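Neagu Public Library
@neagulibrary
01/08/2021

The Neagu Public Library will change its loan rules this month. The main points are set out in this thread. (1/9)

Overdue fines end for all books, magazines and audiobooks. Balances already on a card will be cleared by staff, and cardholders do not need to call or visit. (2/9)

Fees for lost or badly damaged items stay in place. A reader who finds a lost book within 64 days of the due date may return it, and the fee will be removed. (3/9)

The decision follows a review of our records. Late fees had blocked 800 cards, and many of those belonged to children and teens. Most of the sums owed were small. (4/9)

Readers may now renew an item 2 times, unless another person has placed a hold on it. Renewals can be made online, by phone or at the front desk of either branch. (5/9)

The Undora Street branch will reopen its reading room in April. Until then, holds may be picked up at the side entrance - please bring your library card or a photo ID. (6/9)

The Koro Collection of local history has also grown. It now holds 2,000 items, among them maps, letters, school yearbooks and church newsletters. Most can be read on site by appointment. Fragile papers are shown as copies. (7/9)

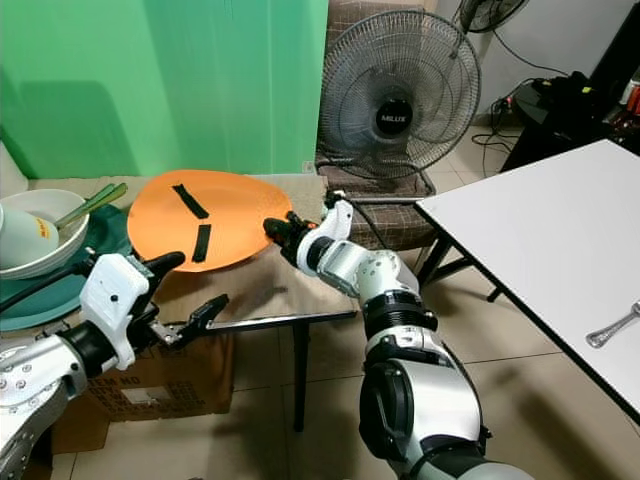 Residents who wish to give material to the collection should write to the local history desk before bringing it in. We are most in need of papers from the Jasomska mill district, including pay books, store ledgers and family letters. We are not able to accept encyclopedias, textbooks or videotapes at this time. (8/9)

The full loan rules are posted on our website and at both branches. Large-print copies are available at the front desk. Questions about a card or a past balance may be sent to the circulation office, which replies within two working days. (9/9)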